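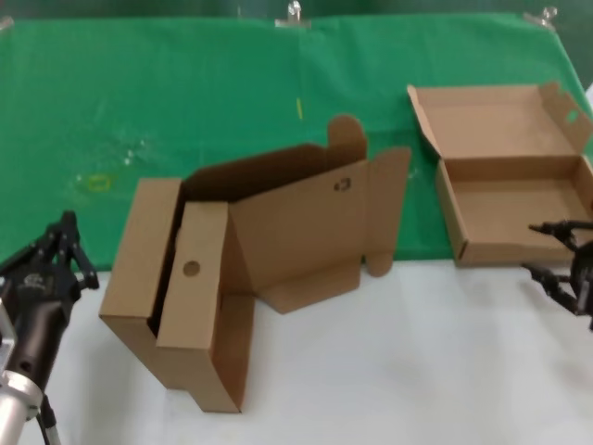
A brown cardboard box with its flaps unfolded.

Keep the Box
By Riet De Bruijn
31 Aug 2026

My sister-in-law, Glenys Whitcombe, owns one juicer, and I have never seen it. I have seen the box it came in. The box lives on top of her wardrobe between the box for a printer she gave away and the box for a pair of boots she is wearing as I write this. She is a sensible woman with a pension plan. Ask her about the boxes and she says, with great dignity, that they are good boxes.

I used to find this funny. I moved apartments in July, and I would now like to argue that she has been right all along and the rest of us have been throwing money into the recycling.

Consider what happens when you send something back. The return policy at Grikomora, where I bought a floor lamp this spring, gives you 42 days to change your mind, which sounds generous until you reach the part about "original packaging in resalable condition." The original packaging had gone down the chute on day one. I had a lamp with a lean, a five-foot pole of a thing, and nothing on earth in the shape of it. The young man on the phone was very kind. He said I could buy a replacement carton for 18 dollars. I asked whether the replacement carton would come in a box. He said he would have to check.

I still have the lamp. It leans toward the window, as if it were hoping to be let out.

The usual case against keeping boxes is that they take up room, and I grant it. A box for a thing is always bigger than the thing. If you keep every one, you are in effect renting a second home for the ghosts of your appliances. My brother, who married into this, once worked out that a fair share of their mortgage goes to sheltering air. He said it at dinner, and Glenys asked him where he thought the good tablecloth was stored. It was in a box. So was the fondue set, inside the box of a different and better fondue set.

That is the part the tidy-home people have never understood. They come at you with their one-year rule and their soft voices, and they ask if the thing brings you happiness. Of course a box doesn't bring me happiness. Neither does my spare tire. I don't take the tire in my arms every January to see whether we still have feelings for each other.

I tried the tidy way for most of my thirties. I owned matching bins from a company called Cidis, clear ones, so that I could see at all times exactly which cables I did not recognize. They cost more than what I put in them. Within a year the lids had gone wherever lids go, and the bins could no longer be stacked, and I had in my closet what amounted to a set of expensive bowls. 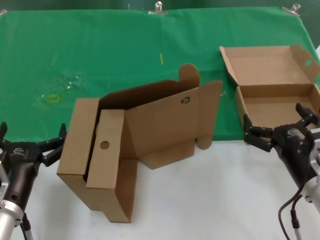 Vol. 3, No. 194

A cardboard box, meanwhile, asks for nothing. It folds flat and goes behind the couch. When you need it again you tape the bottom, swear at the tape, find the end of the tape, and you're in business. You can write on it. I wrote KITCHEN on several of mine, then crossed it out and wrote MISC, then crossed that out and wrote KITCHEN again, and all three labels were true.

When I moved, I found out what boxes cost if you haven't any. The van rental place sold them in a bundle, which came to a sum I had last spent on shoes. I tried the liquor store, as everybody's mother advises, and was told that they bale them now. I tried the supermarket and got banana boxes, which have a large hole in the bottom, a fact I knew and chose to set aside. I lost a sugar bowl that way on the stairs. In the end I called Glenys. She asked what sizes I wanted. She asked the way a wine merchant might.

She brought over a carload, flat and tied with string. My coffee maker, a Lau, went into the box of her old Lau, foam corners and all, and slid home with a little sigh of air that I have thought about since more than I would like to admit. Everything else I owned traveled in somebody else's name. My winter coats moved as a humidifier. My late father's clock crossed town as an Illatent bread machine, and reached the other side still ticking and still wrong.

I know there is a line. There is a point at which a person with boxes becomes a person about whom the neighbors talk, and I don't claim to know where it falls. I suspect it is one box past whatever I have. Shoe boxes seem to me to be a gray area. Egg cartons are for people with children in school. Padded envelopes I would defend in court. A box that has been damp should be let go, and so should any box you are keeping mainly for its ribbon handle, though I have one of those and you can't have it.

Glenys has asked for her boxes back. She wants the humidifier one by the end of the month, with the inserts, and she would like to know what I did to the flap.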